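Workshop notebook: Bresska line move
Chie Fujimoto
April 2024
3 min read

Second entry on the relocation. Mikkelsen has confirmed that the head office and the test floor go to the Gratano site together. The earlier plan had the office moving first and the floor following in December. Lease on the present building runs out before then, so one move.

Floor loading. Slab at Gratano is rated higher than ours except in the strip along the loading doors, where there is a filled trench. Mogens Brøndum wants the dynamometer kept clear of it. I have moved it to the north wall on the plan and put the pallet racking over the trench instead, single height only.

Floor area on the drawing is 1,931 square meters. The landlord's sheet gives a smaller figure and seems to leave out the mezzanine. To be settled before the insurance form goes in.

Power. Existing feed is 700 A. Load list as it stands fits, with the compressor on soft start. Without soft start it does not fit on a cold morning when the ovens are coming up. Zundeo quoted for a second feed and the lead time is too long to be useful. Dropped.

Crates. Mogens has the list at 12 crates for the metrology room and a separate truck with air suspension. Granite table goes last and comes off first. Recalibration has to be booked at the new address; the current certificates are tied to the room.

Staff. Up to 13 people in the test group have asked for the transfer package. Terms are with Mikkelsen. No comment from me here except that two of the ovens are run by people who have not decided, and the procedures for those ovens are thin. I will write them up this week.
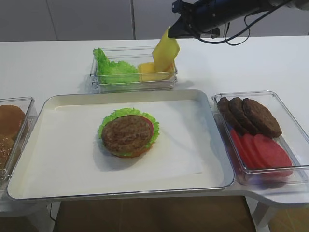 Category: Test floor / Relocation

Open items: trench drawing from the landlord, soft start part number, oven procedures, address on the calibration order. Mogens to check door height against the dynamometer hood with the lifting eyes on. If it does not clear, the hood comes off here and travels flat.

Last updated by C. Fujimoto, load list rev. C attached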